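House rules for the robot kitchen

Most arm labs have a safety binder. Fewer have one anybody opens. At Enetden they threw theirs out and began again with 2 pages.

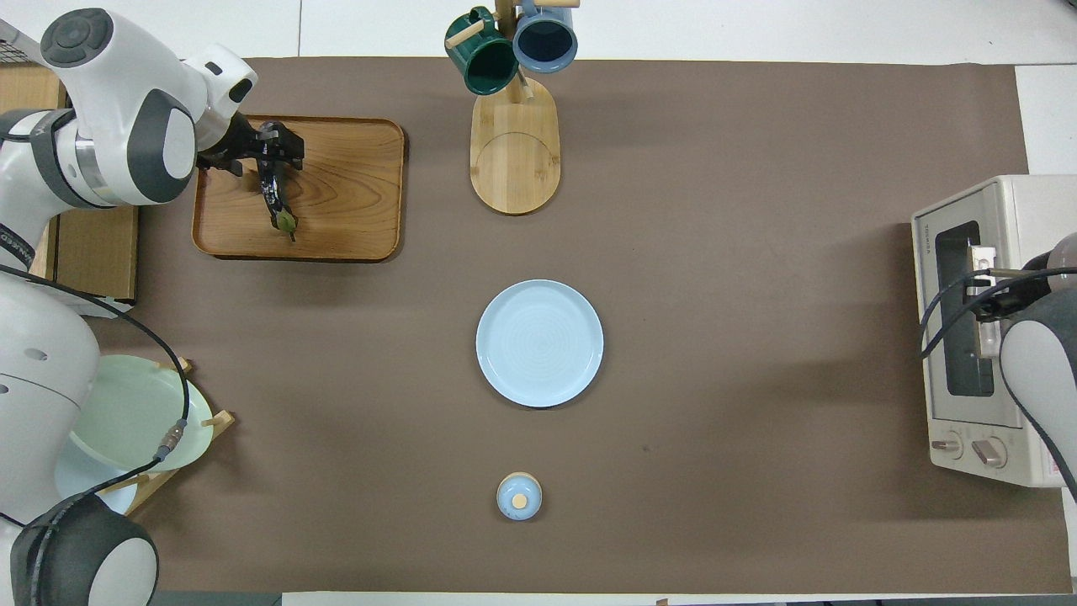
Rhiannon Pugh reckons 2 pages is still one too many, and that any rule you can't remember with your hands full of crockery isn't going to be kept. She'd put the stop button first, in big letters, and leave the rest to training.

She may be right. The old binder ran to 189 pages, a good chunk of it copied from the manual for a welding cell. Gloves, visors, spark curtains. Not a word on eggplants, plates, or where to leave a cable.

The new sheet is blunt. Two arms working one table means two people know they're live, and both say so out loud. No hands over the tabletop while either arm is powered. Not to nudge a plate, not to straighten a tray. You stop, you call it, you reach in, you call clear. Takes seconds. Everyone hates it for a week.

Speed was the big argument. Wogan, the sister site, wanted a flat cap on everything. Enetden wanted it set by task, and got its way, more or less - 60 per cent of normal for anything carried across crockery, full speed only over bare table and only after a dry run. Mikkel Kvaran wrote that bit and has been defending it by email ever since.

Then cables. Dull, but half the near misses in the log come down to them. A cable on a moving arm needs slack enough for the full reach, then no more than that. Connectors get a tug test at the start of a shift. If a loop can catch on a peg or a handle it gets re-routed before the run, and whoever spots it does the job, senior or not. No tape. Tape was banned in the first draft, came back in the second, banned again.

Food has its own line. Veg gets used for a day and binned, never eaten, never put back in the staff fridge. Sounds obvious. Went in after a complaint.

Appliances too. A toaster oven on a practice table stays unplugged unless heat is the point of the test, and then there's someone stood by with nothing else to do. Doors are opened by arm at the slowest setting. Mugs and plates with chips come off the table the same day, becuase a gripper trained on a chipped rim learns the chip.

Does any of it count as a standard? Not really. The formal ones cover the machine, the guarding, the stopping distance, and you still need them. What they can't settle is Thursday-afternoon stuff like who moves the mug tree. Stundon, which does the outside audits, marked the old binder at 85 out of 100 and marked the new sheet lower, mostly for missing references. Fair enough. Kvaran has added a page of references, kept seperately in the office so it doesn't count against the 2.

The bit I'd steal is the log. One line per oddity, no names, no form. Dropped item, odd noise, arm paused for no clear reason. Read aloud at the Monday meeting, then either a rule changes or it doesn't. Oter, a smaller outfit, copied the idea straight off and dropped half their own forms to make room.

Next review is in November. Pugh will be asking for one page again.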